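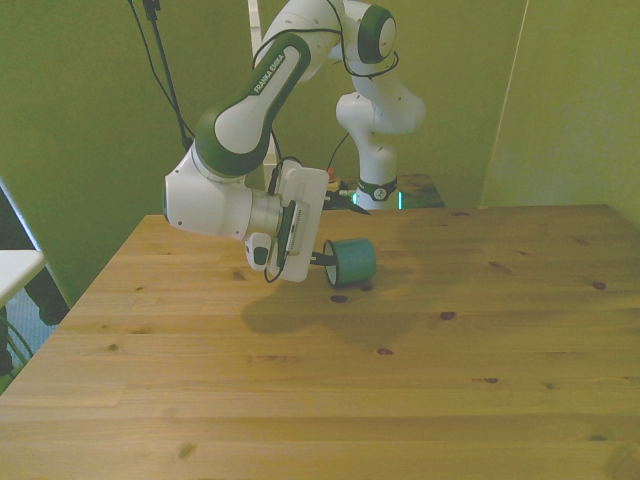
Defne Karakaya told me she had stopped buying cups altogether, after the third one in a month rolled off her counter and chipped. I've been carrying that line around since April, and it's a big part of why I'm writing to you today with some news from our little company.

Grestham, our first line of everyday cups, goes on sale this month! I'm so pleased to be able to type that. We're Sondeo, we make things for kitchen tables, and up to now you've mostly known us for bowls (thank you for buying the bowls, by the way, they paid for all of this).

So, what is it? Grestham is a plain, straight-sided cup with no handle. You can have it in teal-green or in a soft gray we call Siriwan, after the street where our first workshop was. I wanted a cup you'd grab for water in the morning and juice at four in the afternoon and then forget about until you need it again. It's not for display. It goes in the cupboard with everything else.

We spent a silly amount of time on cups that fall over. A cup on its side is a normal part of life at my house – somebody reaches for the bread, an elbow goes out, and there it is, lying on the table with the mouth pointing at whoever has the clean shirt. We tipped ours over 1,000 times on a wooden tabletop while we were settling on the shape, then picked them up by the rim and did it again. The rim got the most attention of any part. Early ones felt too sharp on the lip, and the next batch felt like drinking from a flowerpot. The one we kept is somewhere in the middle, and I think it's lovely to drink from.

We also sent 140 households a pair of cups to live with, and asked them to write down whatever bugged them. Plenty did! People wanted them to stack better, so we changed the taper inside. A few asked for a handle. I thought about it for a week and said no, sorry, though a mug may come later.

The cups come in boxes of 2, and the first run is 2,067 boxes. You'll find them in our online shop and at Prakik, the housewares store that has carried our bowls from the beginning. Prakik will have both colors on the shelf from opening day, and they've promised me a spot near the window.

If you write about homes or kitchens and would like a box to try, drop us a note through the press page on the Sondeo site and tell us which color you'd like. Gray is going faster so far.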